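Search this site Enter keywords Go

Visit report: Berchtold open day, two-arm benches

2025-12-05

We went to the Berchtold open day to see what a two-arm bench costs once everything is counted. Our own request has to be in by February, and the only quote we held so far was from Fondirer, for the arms alone. 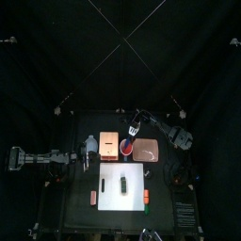 The price list handed out at the door gives 3958 for the bench package. That covers the table, the mounts and the cabling. The arms are quoted separately and so is the software seat. Curtains are extra too, at 194 a set. I had left them out of our draft and have now put them in.

The small stuff surprised me more. A bench set up with kitchen things needs a cutting board, cups, trays, toy food and so on, and those get scratched or lost. Berchtold puts this under consumables and suggests a yearly line for it. Fondirer did not mention it at all. I would rather have our own list and buy locally.

Spare gripper parts are the other open point. Berchtold sells a kit for 1728 that should last a year with two arms in daily use. Panov sells a similar kit but would not give a price on the day – they want a drawing of our mounts first. Delivery from either is 13 weeks, so an order placed in February reaches us in May at best.

Uvitz had a stand near the entrance and offers leasing. The monthly rate looked fine, but the contract leaves repairs with the customer after the first year. I took the paperwork anyway.

Floor space: our side room is big enough for one bench with access from the front and one side. Two benches would mean moving the storage racks – not something to plan for in this round.

Still to do: get the Panov price in writing, ask Fondirer whether mounts are included, and check the power outlets in the side room before the request goes in.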